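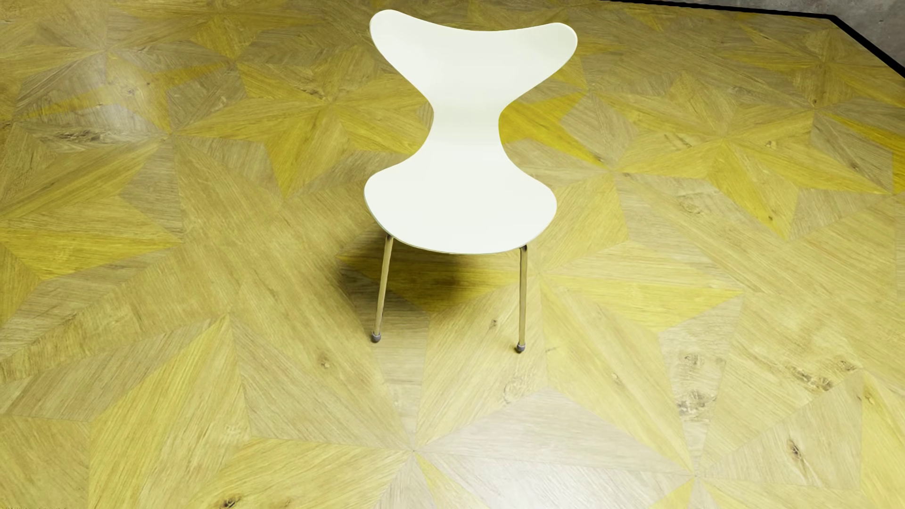

4.2 Why we kept the hard floors

When we first put the simulated set together, back in March, every room had a plain gray floor. Training went quickly and the scores looked great, and I was pretty pleased with myself. Then we tried the same grasp-point network in the rooms we'd built for Purnden, our rendered test suite, and it fell apart. It was putting chair legs where there was only a seam between two floor boards, and it was doing so with a lot of confidence.

So we went the other way and gave the network floors that fight back. Figure 3 is one of the training views: a single white shell chair on star-patterned parquet, seen from above. I like this one because almost everything in it is trouble for an edge detector. The long thin triangles in the floor are straight, narrow and high in contrast, a lot like chair legs, and the real legs are slim metal tubes that pick up the yellow of the wood. Only two of them show from up there (the others are hidden), so the network has to guess at the rest of the base from the shell. The shadow doesn't help either – it's soft and patchy, and an early version of our model kept treating shadows like that as part of the seat.

We rendered 2104 views this way, with the camera height and tilt drawn at random for each one. Floor materials came from a pool of 60, and we held back a handful of the busiest patterns for testing. Each view comes with a depth map and a mask, both straight from the renderer, so there was no hand labeling to argue over. The robot policy itself (the Flastby controller from Section 3) never sees the color picture. It gets the predicted mask and four leg positions, and it plans its approach from those.

Training on the patterned floors took longer, by over 200 epochs, and for a while I was sure we'd broken something. The loss just sat there! Once it started to move, though, the false legs mostly went away. On the held-out floors we still had 118 views with at least one misplaced foot, and nearly all of those were steep camera angles where the seat covers most of the base. We tried adding a second viewpoint for these and it helped, but it also doubled the rendering time, so the results in Section 5 use one view only.

Figure 3. Training view with one molded chair on star-pattern parquet, rendered from a raised camera.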